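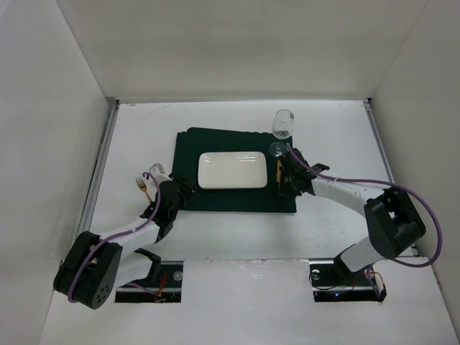 Place setting task, both arms in at the edges of the mats.

Monday, January 11, 2021

First day back and I'm writing this down before I forget which config file I touched. Short version for anyone who only reads the top: the table setting task is ours for the January demo, the class voted for it over the block sorting, and the planner from the Monberg group's branch runs on our bench again after I put the old joint limits back in. Long version follows, sorry.

So the task as Lucrezia Parisi wrote it up on the board: green mat, plate on the mat, fork on the left, the other gold piece on the right, wine glass at the upper right corner. Two arms, both allowed to touch anything, but the left arm owns the fork side and the right arm owns the glass. We argued for a good while over whether the fork should count as "set" when it's off the mat. Lucrezia says no, the mat is the boundary and the score sheet should say so. I wanted a tolerance. We're going with hers because hers is one line of code and mine was a paragraph.

Things I need to remember about the glass. You can see straight through it and so can the depth data, more or less. What comes back is a bit of rim, a bit of foot, and then table where the bowl ought to be. Team Shojaei has been fitting a circle to the foot and guessing the rest of the height from the known model, and I like that a lot better than what we did in the fall (thresholding highlights! what were we thinking). With the foot on the white top their fit is decent. On the green mat it gets jumpy and I haven't figured out if that's the exposure or the color filter being too greedy. My money is on the filter. Try it tomorrow with the filter off and the lamp left alone - one change at a time, I mean it this time.

The plate is its own headache. It's glossy, it throws bright streaks up near the back rim, and the edge finder wants every streak to be a rim. I masked out anything brighter than the threshold and then lost part of the real rim too. Datell (that's the team, named themselves after a typo in the sign-up sheet) suggested using the corners only, and fitting the rounded rectangle through whatever corners survive. Works on saved images. Not tried live. 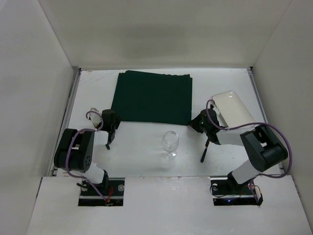 Cloth at the back, glass out in the open, dish over by the right gripper.

Layout notes. I want a proper set of start positions so that teams can compare numbers, because right now everyone puts the pieces wherever they feel like it and then tells me their method is better. With the cloth folded up against the back and the dish off to the right rear, the glass has clear table around it, and that's the kind of start I'd like for the first level. Level two would be the glass close to the dish. Level three is anything Lucrezia comes up with when she's in a mood.

One thing that bugs me about that start: with the dish back there, the right arm's gripper gets between it and the camera's view, so the detector only gets a piece of the rim. We can either park the right arm lower before taking the first look, or take two looks. I'd go with parking. It's a two-line change to the home pose and I can live with the extra travel.

Cloth: please don't let anyone add a folding or smoothing step to the January version. I know, I know, it would look great. The layers slide over each other, the gripper picks up one or two depending on its mood, and we'd spend the rest of the month on cloth. The mat is part of the table for now.

Numbers, for the record. Trandholm logged 1138 grasp attempts in the simulator over the break, which is more than I asked for (I asked for 1000) and I'm delighted. Glass by the stem came out best, glass by the bowl was worst, fork was all over the place depending on which end you go for. I have not compared any of it to the bench yet. Plan is 50 tries on the real arms, same grasp list, same order, stem grasps first. Speed cap stays where it was. Please nobody raise it to save time.

Also on the list:
check the slack in the purple cables at full reach, especially the loop outside the right elbow, before anybody writes a pose that swings wide
redo the hand-eye calibration on the left arm, the last file is from before the break
rename the config files so "final_new" and "new_final" stop existing
ask Lucrezia if the handoff between arms is scored or just allowed

Teams get up to 7 minutes each on the bench per slot until the sign-up thing is fixed. Shojaei first, then Datell, then Trandholm. I changed joint_limits.yaml and home_pose.yaml, nothing else. If something else looks different it wasn't me.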